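Nundon Community Help > Kitchen & Pantry > Storage

Mandarins going moldy in a few days, what am I doing wrong?
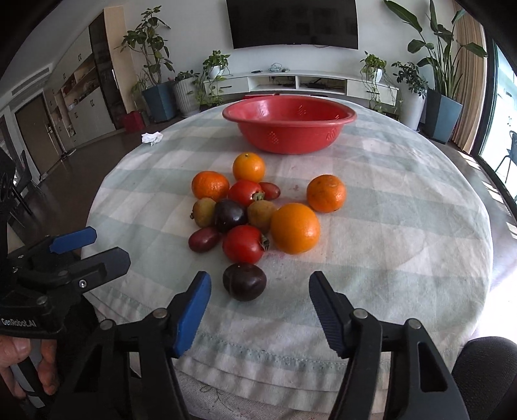

Fruit and the red basin on my table.

Asked by Oratile Rampersad on 6/20/19
Viewed 934 times

We moved into a ground floor apartment in Grutwood last November and since then I can't keep citrus. I buy mandarins and a few oranges at the Sampaio market on my way home, put them in a bowl on the counter, and by day 6 or 7 there is a soft patch on one and then green mold. Once one goes the ones touching it go too. At our old place they lasted two weeks easily.

The kitchen faces the back and doesn't get much sun. It's humid in summer but not terrible. I wash everything when I get home, in a basin with a splash of vinegar, and then it goes straight in the bowl. I've changed bowls twice. I don't want to put it all in the fridge as we have a small one and it's usually full.

Is it the washing, the kitchen, or just bad fruit from the market?

3 answers

Accepted answer
Anathi Oosthuizen

Most likely the washing. Citrus has a thin layer of wax on it, some natural and some added at the packing house, and it slows down drying out and rot. Washing takes part of it off, and if the fruit goes into a bowl damp, the water sits where two pieces touch and mold starts there. Stop washing on the day you buy. Rinse each one right before you peel it.

If you really want to wash it all at once, dry every piece with a towel and leave it spread out for a couple of hours before it goes in anything. Check the stem end, that's where water hides.

Other things that help:
Look it over at home and eat the bruised or scratched ones first. Mold gets in through breaks in the skin.
Use something with holes, like a wire basket or a colander, and don't pile it deep.
Keep apples and bananas somewhere else. They give off ethylene, which ages the other fruit.
Throw out a moldy one right away and wipe down whatever it was touching.

A week on the counter is normal for mandarins in warm weather. Oranges go longer because the skin is thicker. For more than that you do need the fridge, in the crisper drawer, loose or in a mesh bag. Don't seal them in plastic.

Reply from Oratile Rampersad
Thanks. The stem end makes sense, that's where it always starts. I'll leave them unwashed this time and see.

Answer 2
sellano_renter

could be the building. I'm in one of the ground floor units at Sellano and bread goes moldy on me too, not just fruit. got a small dehumidifier and it's better. check behind your fridge for damp

Answer 3
guest900

Buy less. I get enough for three days and go back. Problem solved.

This question is closed to new answers.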